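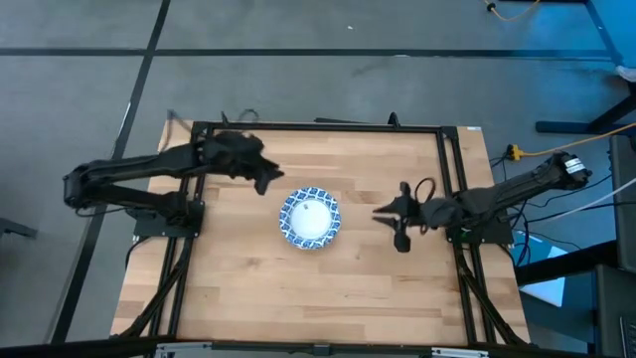
Stulta Pattern Notes: README

Version 3, February 2025
Maintainer: Hsiu-ying Yeh

What is in this collection

Stulta Pattern Notes is a set of written records about blue and white household china. Each record tells about one piece: a plate, a bowl, a saucer, a lid or a serving dish. The records are text only and are kept in one table, with a second table for the words we use for patterns.

There are 481 records in this version. Of these, 173 have a maker's mark which could be read, and 164 have a mark which is there but could not be read. The others have no mark, or the person who wrote the record did not turn the piece over. I asked people to go back and look, and many did, but some pieces were already sold or given to family.

The name Stulta comes from the street where I rented my first room in this country. It has no connection with any pottery.

Where the records come from

Most of the records were written by members of the Grinis china group, who meet in the library at Udumden. They wrote on paper cards in the beginning. I typed the cards into the table during two winters. The later records were typed directly by the members with a form.

A smaller part, 90 records, comes from the Abernathy notebooks. These are four notebooks by one collector, written in pencil, with very exact measurements and very short opinions ("poor glaze", "good blue"). I kept the opinions in the remarks column, as they were written.

Files

pieces.csv is the main table, one row for each piece.
patterns.csv is the list of pattern words, with a short explanation of each.
changes.txt says what was changed between versions.
cards_questions.txt has the places where I could not read the handwriting.

Columns in pieces.csv

piece_id: a number with a letter before it. G means Grinis group, A means Abernathy notebooks. Numbers are not used again after a record is removed.

form: plate, bowl, saucer, dish, lid, jug or other. A shallow bowl and a deep plate are hard to separate. The rule is that if the depth is more than one fifth of the width, it is a bowl. When the depth was not measured, the word on the card is used.

width_mm: the widest measure across the rim, in millimetres. The notebooks used inches and I changed them to millimetres, so the last digit should not be trusted very much.

rim_shape: plain, wavy, scalloped, cornered. "Wavy" is for a soft line, "scalloped" is for clear separate curves. Two people can disagree here and they did.

rim_pattern and centre_pattern: one word from patterns.csv for each. If the centre has no decoration, write "plain". An empty cell means we do not know, and this is a different thing.

colour_note: free text. Please do not sort by this column. One writer's "dark blue" is another writer's "navy", and the light in the library is yellow.

mark: none, readable, unreadable, not checked.

condition: good, worn, chipped, cracked, repaired. Only the most serious one is written.

remarks: everything else.

About the pattern words

The word list was the most difficult part. Collectors have beautiful old names for patterns, but the same name is used for different designs in different shops, and a beginner cannot guess what it looks like. So we use simple words: lattice, petal, leaf, wave, dot, scroll, landscape, figure, writing.

Lattice and petal gave us the most trouble. When small curved shapes repeat and touch each other, one eye sees a net of crossing lines and another eye sees rows of flowers. After long discussion we made the word "lattice-petal" for these. It is not elegant but the members stopped arguing about it.

Known problems

The collection shows what one small group had in the cupboard. It cannot tell you what was common in any country or any period. Saucers are too few because people throw away a saucer when the cup is broken.

Dates are not included. Many cards had a date, but it was usually a family story. I removed this column in version 2 and some members were unhappy. The stories are kept in remarks.

In version 2, the widths of some Abernathy pieces were changed to millimetres twice. This is corrected. If you downloaded the table before July, please take the new one.

Use and sharing

You may copy, change and share the tables for any purpose, if you name the Grinis china group. Please do not use the records to give a price to a piece. Names of owners were taken out, and if you recognise your grandmother's plate from the remarks and want it removed, write to me and I will do it.

Corrections

Send the piece_id, the column, the old value and the new value, in one line. I read corrections once a month. For handwriting questions, look first in cards_questions.txt, maybe your word is already there. The most wanted one is card G212, where the remark says the bowl was bought "at the" and then a word that looks like "goose".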